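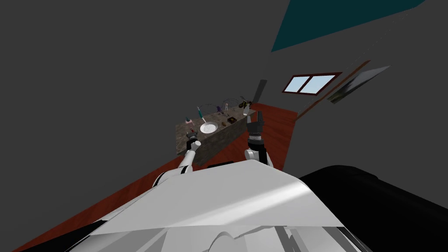

Ghazala Farooqui wrote in to ask why our club spends so long tidying a counter that only exists on a computer, and whether any of it would help in her own kitchen. Yes! More than we expected when we started in April, so this month's tips come straight from the simulated kitchen our students use to practice for the Poter challenge.

Spread things out before you start. A robot with two arms does badly when a bottle, a jar and a plate are all touching, and so do I at dinnertime. Give anything tall a hand's width of clear space on each side. Amna Swati tried this with her spice jars and stopped knocking over the vinegar (her mother has asked us to thank the robot).

Keep clear glass where it stands out. Our students lose the glass jar against a gray wall all the time. At home, put a strip of colored tape on the lid, or set your jars on a bright tray. Same idea for utensils: a colored handle is so much quicker to spot in a full drawer!

Park the small stuff away from the edge. The team rule is four inches in from the front, and it works just as well for egg timers and bottle caps. Things near the edge get brushed by a sleeve, or in our case an elbow joint.

Split the work between your hands. Before writing any code, Rukhsana Rajput has everyone act out the job on a real counter, left hand for the left end, right hand for the right. Try it when you unload the dish rack. You'll cross your arms much less, and it feels a bit like dancing once you get going.

Lift the plate from the rim, at two points across from each other. Pinching one side makes it tip, on screen or off. Strainers are the same, only messier.

Do one full run slowly. Our practice runs allow up to 11 minutes, and the first one is always at half speed so everybody can watch where the arms go. I now do this with any new recipe: a slow walk from fridge to board to stove, before the pan goes on.

Uzma Mirani is collecting counter tips for the next page, so send her yours, especially if you have a good one for lids. We still can't do lids.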